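The Sock Test

I had been at Jarholm for less than a month when I decided that the future of the human race came down to socks. 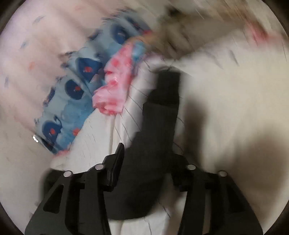
People laugh when I say it, so let me explain. Everybody thinks the hard part of getting a machine to do the housework is the big stuff, the lifting and the walking about and the not falling down the stairs. I thought so too! I came from dishwashers (five years on the Gristness line, mostly door seals) and in my head a household machine was a dishwasher with ambitions. Then they gave me a desk, a mug and a basket of laundry, and told me to find out whether the Akix could pair.

The Akix was two arms on a post. It had a very patient way of moving, like somebody's aunt reaching for the good china. It could pick up a towel by now and fold it in half, and then in half again, and the first time I watched it do that I rang my sister from the corridor and made her listen to the motors.

But a towel is a polite sort of thing. It has corners, and it wants to be a square. A sock has a hole at one end and a bend in the middle, and when you let go of it, it lands in a shape that no sock has ever landed in before. Put it on a bed with the rest of the wash and it's worse, what with a sheet that has hills in it and pyjamas lying about in every colour there is. And the dark ones! A black sock is a little puddle of night. The Akix would look at one and I could practically hear it wondering whether it was a sock or the shadow of a sock.

So we set ourselves a test. There would be a hundred socks on an unmade bed, all of them to be found, paired and rolled, with no human hands. We gave it until July. If it passed, Makori would put one in a real flat above their shop, and if it failed I supposed I'd be back on door seals.

The first run took a whole afternoon and produced one pair, and the pair was a sock and a flannel. I was delighted. I know how that sounds, but look at what it had done - it had found two soft things of much the same size, brought them together and rolled them up. The idea was there. It had only got the object wrong, and I've done as much myself before breakfast.

We got better at it slowly. I learned things about socks I had never had cause to know. Ribbed ones are easier, for instance, as the fingers get a bit of purchase on them, and you want to take them below the cuff or the whole thing turns itself inside out on the way up. I went home and practised on my own drawer with a pair of kitchen tongs, trying to notice what my wrist was doing. It does an awful lot, your wrist. There's a small shake you give a sock to make it hang straight, and I'd been giving that shake all my life without once being introduced to it.

I showed the Akix the shake. It took about 300 goes. On some of them it flung the sock clean over the post and on some of them it just trembled, like a leaf thinking things over. Then one evening, with the heating off and my coat on, I watched it reach into the heap, close on something black, lift it, and give it a flick. The toe dropped, and there it hung, a sock, as plain as you like.

I clapped. I was the only one in the building and I clapped until my hands hurt.

July came. We made the bed badly, which I'd got very good at, and tipped the basket out over it, and everyone from upstairs came down with their sandwiches to watch. The Akix began at the pillow end. It paired the stripy ones first, then the greys. It was slow, I won't pretend otherwise. My gran could have done the lot while it was still considering the first one, and she'd have told you the plot of her programme at the same time. Somebody finished their sandwiches and went back up. But I had pulled my chair right to the edge of the mat and I don't believe I looked away at all.

It got to the last of them as the light was going. There were two black socks left, one ribbed and one plain. It picked up the ribbed one, shook it out and held it up. It picked up the plain one and held that up beside it. Then it did something we had never shown it. It put them both back down on the sheet, a little way apart, and went feeling under the pillow.

"What's it after?" said the woman from Makori.

"The other ones," I said.

We had miscounted, you see. There were two more, kicked right down between the mattress and the wall, and they had been there since goodness knows when. It couldn't reach them. The arms weren't long enough by the width of a hand. It tried, and drew back, and tried from the other side.

The woman from Makori put down her clipboard. She asked me how much longer we would need the arms to be, and whether the flat's bed ought to go against a wall or not, and I said I'd want to measure it. Then I got down on my knees on the mat and fished the two socks out, and I laid them on the sheet where it could find them.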